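Print this page | E-mail this page

# Truster garment set: data card and equipment plan

Last updated: February

## Summary

Truster is a set of garment-handling recordings made with hand-held grippers in ordinary bedrooms. Howlader maintains the card. The Hultonden site does the recording and Jakbridge handles storage and checking. The notes below are for groups working out what to buy before adding their own recordings.

## Hardware to budget for

- Hand-held grippers: 17 in service, plus spares. Order complete units; mixed batches of linkages gave uneven finger travel.
- Finger pads: treated as consumables. Replace a pair after 800 grasps, or sooner if the texture has worn smooth.
- Cables: one data cable per gripper and one spare. Strain relief is worth the extra cost.
- Storage: 20 percent above the expected volume – rejected takes are kept until checking is finished.

## Garments

Knitwear is a separate budget line. Heavy knits fold differently from shirts and catch on the pads more often, so each site needs its own stock. Cardigans are laid out on a bed with one sleeve extended and the button band accessible. 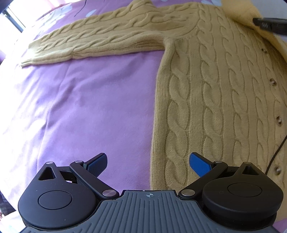
## Planning notes

1. Buy garments first. The Hultonden stock is 70 items, secondhand where possible.
2. Include cable knit, plain knit and at least one garment with small buttons.
3. Use bedsheets in a color that contrasts with the garment. Prints are allowed.
4. Daylight is acceptable. Lamps are optional and are not in the base budget.

## Not covered

Labor, room hire and shipping between Hultonden and Jakbridge. Robot arms for replay are budgeted under a separate plan.

Print this page | E-mail this page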